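Search the archive Search Advanced options

Painemal Robotics Club list
Category: Club projects / Snack counter

Re: Snack counter, where are we?
Sun 11 October

Hi all,

Sorry this took me a few days. I wanted to sit down with a cup of coffee and do it properly, because there were some good questions in the last message and I didn't want to answer them from my phone in a parking lot.

> Can someone who was at the last two meetings say where the snack
> counter stands? My daughter says the arms are "basically working" and
> I've learned to ask what basically means. Also, are we still going to
> the Stornemville open day in November, and does the club need more
> food? I can pick things up on the way over.

Well, "basically" is a fair word! Both arms move when they're told to, and the students have been teaching them by guiding them through the same order over and over (pick up a snack, carry it to the tray, let go, back off). They have 200 of those saved now and would like a lot more before November. One of the kids read somewhere that 3,000 is a good number and has been repeating it ever since, and I've gently pointed out that we meet once a week.

The left arm is the steadier of the two. The right one still comes down a little too low over the snacks, and on Thursday it flattened a bag of crackers pretty thoroughly. The Gekier group two towns over had the same trouble last year and sent us their settings, so we'll try those next time. The students also voted to keep the long name, Orkska Snack Counter, on the sign, so please don't let anyone shorten it on the poster.

As for the layout, we've moved things so often that I'd like everybody to leave it alone for a bit. Sodas in the rack at the back, tray in the middle, cake in the round basket next to it, candy bars and the cookies on the stepped stand. If you help clean up, please put everything back the way you found it, even if it looks crooked to you.
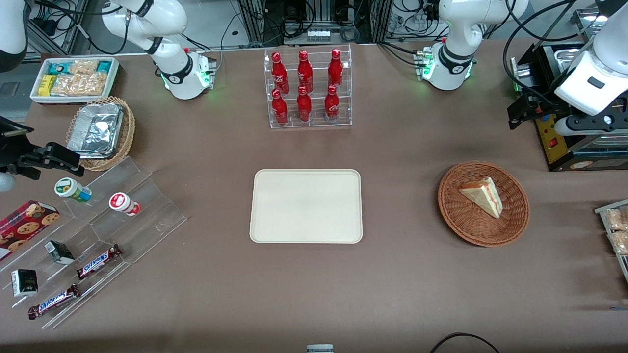 The cake is going to be the hard one, I think. A bottle is a nice firm thing to grab and it doesn't much mind if you're off by a bit, but a slice of cake in a basket is another story, and I've asked the kids to save it for the very end and get the candy bars right first. They agreed, and then spent 20 minutes on the cake anyway. I can't say I blame them!

Yes, we're still going to Stornemville. We need 2 cars with room in the back for the table and the metal framing, and I'd love to know by next meeting who can drive. On food, thank you so much for offering. More crackers would be wonderful (see above), and a few spare candy bars, as the ones on the stand have been handled so much that I wouldn't want anybody eating them. We're fine for soda.

Bring a sweater too, the heat in that room is off on weekends and I'd forgotten how cold it gets.

Warmly,
your club coordinator

3 replies · 0 attachments saved · Share this message (2)
Tags: arms, open day, rides needed, food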